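Skoryk Bag Packing Project
Progress report for the Notine small grants fund
18/11/2021

Hello again, and thank you for the extra week on this. I know the form says two pages and I've gone over, but there's been a lot going on since June and I'd sooner tell you all of it than squeeze it into the boxes (I did try the boxes first — the one marked "outcomes" only takes a line and a half).

Quick reminder of what you're paying for. Skoryk puts together school bags for kids who are moving house in a hurry, or moving in with relatives, and who turn up at a new school with nothing much. Each bag is a real backpack with real stuff in it: something to eat and drink from, something to wear, something soft or pretty for the desk or bedside, and a book. Everything is secondhand or donated, and everything gets checked before it goes in. Your grant covers the shelving, the packing table, cleaning supplies, replacement zippers and buckles, and my two paid days a week.

Where we are with the bags

The target in the grant letter was 100 bags by the end of the second year. At the time of writing we've packed and handed over 28, with another 13 packed and waiting on the shelf for their labels. I know that looks slow next to the target. We didn't have the room until the summer was well along, and most of the 28 went out once we had a proper table to work on, so I'm feeling a lot better about the pace than I was in my last note to you!

The room at Lonley is the biggest change. Before that I was packing on my own kitchen floor, with bags lined up down the hallway, and I could never lay a whole set out at once to see if it made sense together. Now I can. I put the bag down first and spread everything out beside it, and I don't start filling until I've had a good look. It sounds fussy, but I catch so much more this way. Two of the early bags went out with no book in them at all, and I only found out when the school rang me.
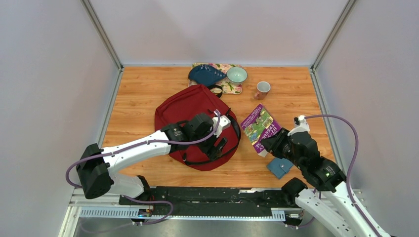
I've gotten pretty attached to the red backpacks, I have to say. A dark red bag doesn't show the dirt, it suits a six-year-old as well as a twelve-year-old, and the kids seem to pick it first when there's a choice. The fabric ones with one big main section are so much easier to pack than the ones with five little pockets (things vanish into little pockets and come back to haunt you). When we get to pick from a donated pile, I go for those every time, and I check the straps before anything else, because a bag with a bad strap is a bag that ends up in a closet.

The mugs and bowls were your panel's idea, if you remember, and I was doubtful. I thought they'd break, and I thought kids would find them dull. I was wrong on the second one. One of the schools told us that a boy had kept his mug on his desk for weeks with pencils in it and wouldn't let anyone else touch it. A mug that's yours, when you've just moved into somebody else's house, is worth having. A colored bowl goes over well too. The mint green ones are the first to go, and a reddish or pink mug with a bit of pattern always beats plain white. We've had three mugs come back chipped, all packed by me, all before I learned to roll them up in something soft and put them in the middle of the bag.

And that's where the floral mats come in. They started out as padding, plain and simple. We had a stack of them from a house clearance and I was using them to wrap the china. Then a couple of families asked if they could have another one, so now they count as an item in their own right. A cream one with pink flowers and green leaves was the favorite at our last open afternoon. I like that they do two jobs — they keep the bowl safe on the way, and then they go on a table or a nightstand when the bag is unpacked.

Clothing has been harder. We decided early on to stick with small soft things that don't need much sizing, and even so it's the part of the job I spend the most time on. Everything gets washed here, whatever the donor tells us about it, and things that come out of the wash looking tired don't go in. I've set up a basket for those and it goes to the rag collection once a month. If you'd asked me in the spring I would have told you clothing would be the easy bit.

The packing order has settled down too. Soft things go flat at the bottom, the wrapped bowl and mug in the middle, the book down the side against the back panel where it keeps the bag in shape. I tried the book at the bottom for a while and the bags all looked like they were carrying a brick. A thick one really does need to stand up along the back, spine first, or the corners poke out through the fabric and get beaten up even more than they already were.

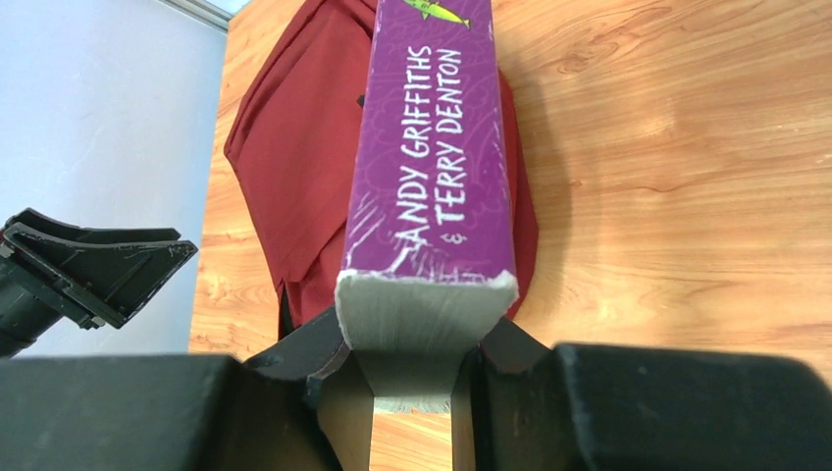
Books

Books are the part I could write ten pages about, so stop me if I do. You asked in your last letter whether we should be buying new. I'd like to make the case for used.

The books that come to us scuffed at the bottom of the spine, with the color rubbed off the corners, are the ones somebody read over and over. Anything with Andy Griffiths and Terry Denton on the spine goes in a bag the same day it arrives, worn edges and all, and I've never had a kid complain about a crease. A pristine book that has been sitting on a shelf for years tends to be pristine for a reason. So our rule is that pages have to be all there, clean, and firmly attached, and the cover can look as lived-in as it likes. Where a spine is properly coming away I glue it, and where it's just scratched I leave it alone.

What we're short of is thick books with lots of drawings in them, for kids who can read but don't much want to. We've got more picture books for little ones than we can use, and I've been swapping them with Brutunari, the reading club across town, who have the opposite problem. It's worked nicely so far. They've had two boxes from us and we've had one back, and a second box is promised.

I did spend a little of the supplies money on book glue and a roll of clear covering film. The film was a mistake. It bubbles, it takes forever, and it makes an old book look like it's been in an accident. I won't be buying any more. The glue was a great buy and I'd happily get another bottle.

Money

The full sheet is attached separately, but in short, shelving came in under budget and repairs went over. Zippers, mainly. A good zipper costs more than I'd allowed for, and I'd guessed that only a few bags would need one. With the next part of the grant I'd like to move what's left of the shelving money across to repairs, if you're happy with that. I haven't done it yet and won't until I hear from you.

My hours have been fine. I went over in the week we moved into Lonley and took the time back afterwards.

Things that haven't gone well

The sign-up form for schools is too long. Two schools gave up halfway and phoned me, and I filled it in for them over the phone, so I know exactly how annoying it is. A shorter one is nearly ready.

We also got the ages wrong on one batch. The school had asked for older kids and I packed for younger ones, and the whole lot had to be opened up and done again. My fault entirely, I was reading off an old list. The list now lives on the wall by the table and there's only one of it.

And storage is getting tight again. The shelves hold up to 20 packed bags if they're standing upright, and fewer if anyone is in a hurry and lays them down (me). It's okay for now, but if we get to the pace I'm hoping for, they'll need to go out the door faster or we'll need one more unit.

Next few months

I want the 13 waiting bags out first, labels and all, before I start any new ones. After that there's a list from two new schools, both bigger than the ones we've worked with so far, and I'd like to visit each of them before I pack a thing. I'm also going to ask Brutunari if they'd do a joint book drive with us when the weather's better.

If any of your panel would like to come and see the room, please do. Give me a day's warning so I can clear a chair, and bring a mug if you have a spare one at home!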